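Equipment Purchasing: Frequently Asked Questions

Carkorer Programme, Home Robotics Strand

These answers are for departments and partner sites planning to buy or borrow hand-held grippers for household tidying work. They should be read before a request form is sent to the Purves office.

Who may submit a request?
Any site lead with an approved work plan. Requests from individual staff should be passed to the site lead first. Wilma Drummond keeps the current list of site leads.

What is the closing date for this year's round?
Requests must reach the office by the end of October. Late requests are held over to the next round and are not ranked again in the meantime.

How much may be requested?
Each site may claim up to £300 per gripper for spares and consumables, including finger pads, fixings and cases. The gripper itself is paid for centrally and should not appear in the site's figures. Claims below £200 do not need a second signature.

How many grippers should a site plan for?
One for every two operators, plus one held in reserve. The Prolcombe site plans for 19 across all its rooms, and this is the upper limit for any single location.

Should storage and room items be included in the budget?
Boxes, baskets and small household goods may be bought locally and claimed under "sundries". Goods already in the home should be used where the householder has agreed to this in writing.

What delivery time should be allowed?
Lemum, our supplier, quotes 5 weeks from the date of order. Sites should add time for checking and for operator training.

What kind of work is the equipment used for?
Most sessions take place in ordinary furnished rooms and involve small, mixed items, many of them soft or awkward in shape. Sites should budget for wear to the finger pads on that basis.
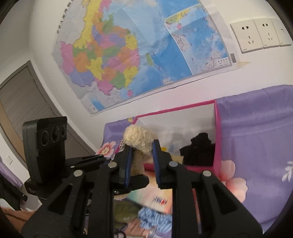
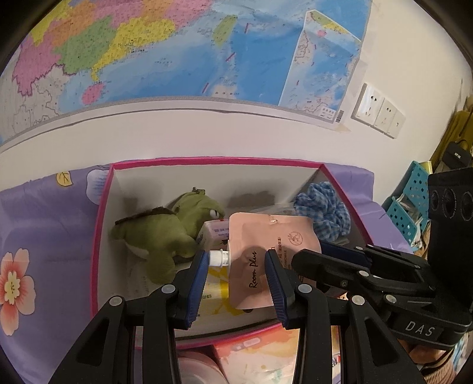 Who pays for repairs once the equipment has been delivered?
The supplier covers faults reported during the warranty period. After that, repairs are charged to the site's own maintenance budget, and a written estimate must be approved by Catriona Nisbet before any work is ordered.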